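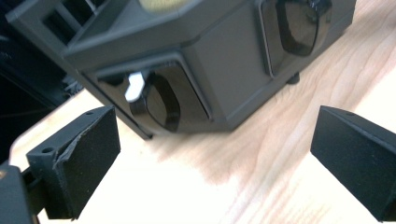 A red herring is a fake clue. Not a fish! (Well, it is a fish too. Smoked ones go a brownish red.) In a TV mystery it's something the writers put in so you'll suspect the wrong person. A muddy boot, a torn letter, a cousin who sweats a lot. It works best when it sticks out. Small white tab poking up next to a black ring, everything around it dark, and your eye goes straight to the white bit. TV people know this. They put the fake clue where your eye goes, and the real one somewhere boring.

So how do you tell them apart? Let's go.

Two kinds of clue

Real clue: helps solve the mystery. Still makes sense at the end.

Red herring: looks like it helps. Then it gets explained some other way. The muddy boot belonged to a man who was out looking for his dog. Sad for the detective. Fine for the dog.

Both have to be fair. That's sort of a rule in mystery stories. If the writers just lie to you, that's cheating, and people get mad and write letters.

Let's try one

Say there's a show called Trutine. (I made this up with Lumturie Delić, she does the drawings for Indside. So don't go looking for it on TV.) It's 1891. A hotel by a lake, in a town called Vunach. Somebody has stolen the silver clock from the front desk. Inspector Hodžić shows up in the rain.

What we see in the first few minutes:

The cook is yelling at the hotel owner about money.

A guest has scratches on her hand.

There's a train ticket in the trash, and the camera stays on it for ages. Scary violin.

The piano player says, very quick, "I never heard it strike nine."

Who did it? Have a guess before you read the next part. Write it down so you can't change it later. I always change mine.

The answer

Piano player.

The cook was angry, sure, but he was in the kitchen with 40 hungry people waiting on soup. Everyone saw him. The scratches were from the hotel cat. The train ticket was a week old. Three red herrings!

The real clue was the quick little sentence. The inspector asks everybody when they last heard the clock, and they all say nine o'clock, nice and loud, right there in the lobby. The piano player was supposed to be in the lobby too. If he didn't hear it, he wasnt where he said he was. He was already out back, waiting to sneak in when the desk was empty.

Notice there was no violin for that line. Nobody stopped and stared. It just went by while somebody was pouring tea.

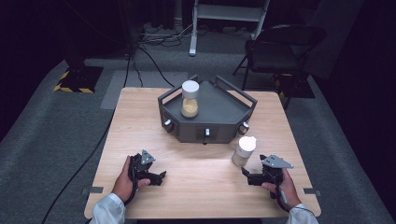 How they hide the real ones

Lots of tricks. Some you'll see all the time once you know them.

In a list. Detective reads out what's in a suitcase: socks, comb, key, soap, map. The key is in the middle. We remember the first thing and the last thing, the middle goes mushy.

Behind a joke. Everybody laughs, the clue slips by.

Right before something loud. Clue, then CRASH. You forget the clue.

From somebody you don't listen to. The little brother. The grandpa who's always napping. Listen to the grandpa.

Too early. You see it before the crime even happens, so you don't know it's a clue yet. Sneaky.

Why bother with red herrings at all?

Because without them the story would be over very fast. Imagine it. Clock gone, only one odd thing in the whole hotel, inspector points at the piano player, the end. 2 minutes, maybe. The rest of the episode is just people eating soup.

Also it's fun to be fooled, if it's done right. You go "ohhhh" and want to watch it over again. Watching again is a good idea by the way. The second time you see where they put everything.

Make your own

You need: paper, pencil, somebody to fool.

1. Pick what got stolen. Small is good. A cake works.

2. Pick who did it. Do this first or you'll get in a tangle half way.

3. Write one real clue. Make it dull.

4. Write two or three fake ones. Make them shiny. For each one, write down what really happened, so it's fair.

5. Read it out loud. See who they blame.

Keep it under 500 words, it's easier to read out in one go.

Words to know

Suspect: a person who might have done it.

Alibi: proof you were somewhere else. Say it AL-uh-bye.

Motive: the reason a person would do it.

Sleuth: old word for detective. Rhymes with tooth.

Written by Ljubica Halilović for Indside, 20 September 2021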